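Solange Turcotte kept the sign on a shelf under the register at Vasilakis, between the receipt rolls and the box of lost gloves. It was a small whiteboard with a black border and two little black feet, and every morning at six she took it out and wrote something on it before she unlocked the door.

She had inherited the job from Thérèse Cormier, who had run the counter before her and had written the soup. Solange had nothing against soup. But the soup was already on the menu, and on the menu over the coffee machine, and by her second week she had started writing sayings. She got them from a desk calendar her sister had given her, and when the calendar ran out she made them up.

That May she was stuck. She had done sunshine. She had done kindness twice. She stood with the pink marker in her hand and wrote a large P, and then stopped, because she could not remember whether the saying she had in mind was about patience or positivity.

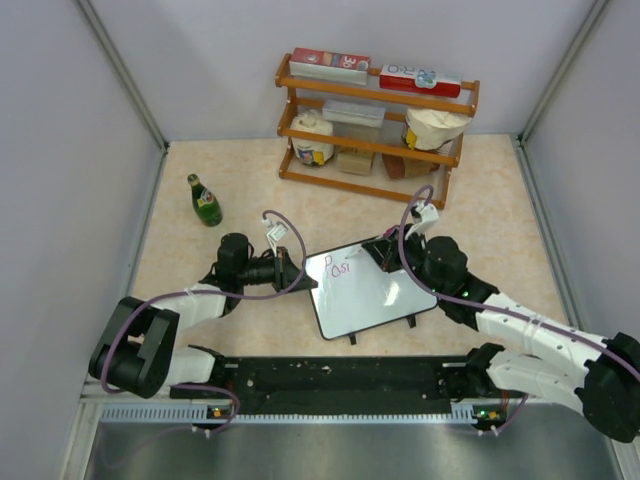

She decided on positivity. The word was longer than she had planned for, and the letters came out crowded. Positivity in your soul. She looked at it for a while. It was not a sentence. It needed something in front of it, "keep" or "find," but there was no room left for that.

"What does it mean?" asked Siu-ming Chiang, who was first in, as usual, and wanted a roll with butter.

"It means what it says."

"Positivity in your soul," he read. "Is it in there already, or do I have to put it in?"

"That's up to you," Solange said. "Do you want the roll warmed?"

He did. He ate it standing by the window with his bus pass between two fingers. He was on the 176 out to Timden, where he fixed sewing machines, and he had to leave by twenty past. He usually told her what was on the bench. That morning he didn't, and she didn't ask. When the bus came he folded his napkin and put it in his coat pocket.

At the door he turned around. "They're closing the shop," he said. "End of the month."

"Oh, Siu-ming."

"It's all right. I'm sixty-six." He nodded at the counter. "I'll look and see if there's any in there."

The rest of the morning was ordinary. The bread came late. A man argued about the price of a coffee and then left a tip larger than the coffee. Solange wiped the counter after the breakfast people and again after the people from the bank, and at some point, with the cloth or with her sleeve, she took off the first letter.

Oanh Đặng was the one who noticed. She worked the lunch shift and had come in early to set up the shelf, the wooden one with two tiers that they stood at the back for tea and crackers and whatever else hadn't found a place.

"Ositivity," she said.

"What?"

"It says ositivity in your soul."

Solange came around to look. She laughed, and then for no good reason she felt her eyes sting, and she went into the back and counted cups until it passed.

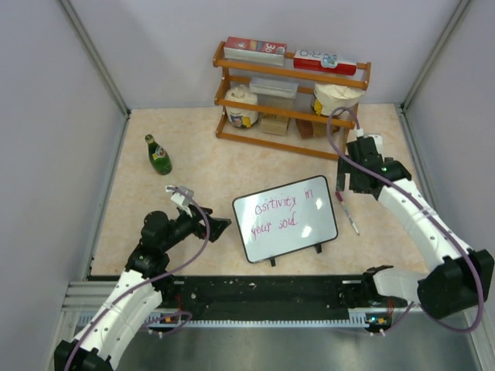
When she came out again Oanh had the marker in her hand but hadn't used it.

"Do you want me to fix it?" Oanh asked.

"Leave it. I'll do it later."

She didn't do it later. Şengül Sönmez came by for the accounts and asked if it was Italian. Two girls from the high school said it out loud to each other in deep voices all through their sandwiches. By three o'clock Oanh was saying it every time she set down a plate, and an old woman in a green raincoat said it back to her, quite seriously, the way a person says "and also with you."

At closing time Solange mopped the floor and cashed out. She picked up the board to put it away and then set it down again where it had been.

In the morning she came in at six and took the marker out of the cup. Siu-ming was already waiting on the other side of the glass. She let him in ten minutes early, which she had never done before, and turned the board so that it faced his side of the counter.

He bent down to read it. He had his good glasses on.

"There's a letter gone," he said.

"I know. I was going to put it back."

He held out his hand for the marker, and she gave it to him.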